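Thread keeps getting too short before I can tie off, what am I doing wrong?
Posted in: Suturing and Knots, Skills Practice
October 8, 2021

pgtrainee_leeds
I started console practice in May and I have been working through the basic suturing tasks. Placing the stitch is going fairly well. My trouble is the knot. By the time I have pulled the thread through and made the first loop, either the tail is so long that it gets caught in everything, or it is so short that I pull it out of the tissue by accident and have to start again. I am using the Velto practice thread the skills lab hands out, cut to whatever length is left on the reel.

The other thing is that I lose track of which end is which. Both ends are dark and once there is a loop in the way I have grabbed the tail several times thinking it was the long end. My supervisor says to slow down, and I have, but it hasn't helped much. How long do you all leave the tail, and where do you keep the rest of the thread while you tie?

Zodwa Mahlangu
You need to sort out the layout before you think about the knot. I teach this on our course and most people who struggle are trying to tie in a heap of thread.

Pull through until the tail is short but you can still see it standing clear of the surface. Then stop and look where both ends are. The long end should come up in one open curve with nothing crossing it. If it is lying in coils on the tissue, lift it and let it settle before you go any further. 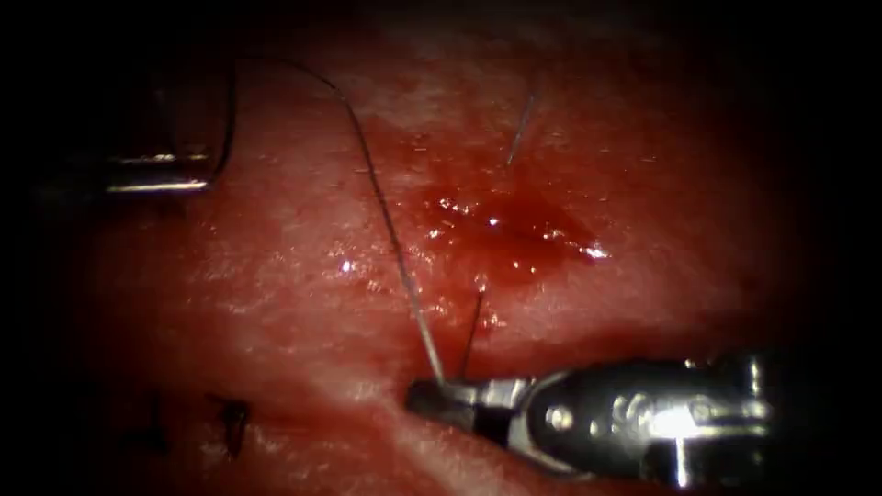

Long end held in the right jaws, with a short dark strand standing up just beside them.

An open arc gives you room to bring the other instrument across and make the wrap. Make the wrap close to the tail so that you don't have far to travel when you reach for it. Keep both tips in view the whole time. If one goes out into the dark at the side, bring it back before you move the other.

On length, please don't use whatever is left on the reel. Measure it. For a single practice stitch I give people 90 mm of thread and a 7 mm tail. For a running stitch you will want more. Those are teaching lengths for the bench, so go by your own unit's advice for anything else.

As for mixing up the ends, follow the thread with your eyes from the instrument down to the tissue before you pick anything up. It takes a couple of seconds and saves you redoing the stitch.

kneecap44
Just cut it shorter. I had the same problem and that fixed it.

oldhand_theatre
Agree with Zodwa on measuring. "Just cut it shorter" will give you the opposite problem, where you run out before the second throw and end up tugging.

Two things I would add. Watch how hard you pull, as you can't feel it on most consoles and have to judge it by eye. If the tissue starts to lift or pucker, you have gone too far. Also try not to grip the same bit of thread again and again with the needle driver. It frays and gets weak there, then snaps when you tighten.

For the colours, ask your lab if they have a two-tone practice thread. Ours does and the beginners get on much better with it. I would go back to the plain dark one after 2 weeks or so, otherwise you come to rely on it.

pgtrainee_leeds
Thanks, all. I've got the console booked again and will cut some measured lengths before I go in. I'll ask about the two-tone thread as well.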